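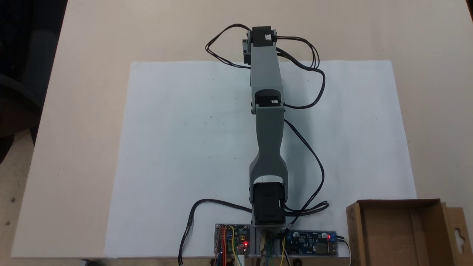

Savwood arm gets a new elbow servo

The small printed arm at the Savwood workshop is back in service after a servo swap in March, said Ratih Santoso, who looks after the machine.

The elbow joint had been drifting under load for 8 days. Santoso unbolted the upper link, fitted a new servo and rerouted the cables with more slack at the wrist. The job took 22 minutes, plus a second try when one connector was not fully seated.

Endang Setiawan then set the zero position with the arm laid out straight on the table. The joints will be checked again after 10 hours of running. A spare servo for the base is on order from Cavmont.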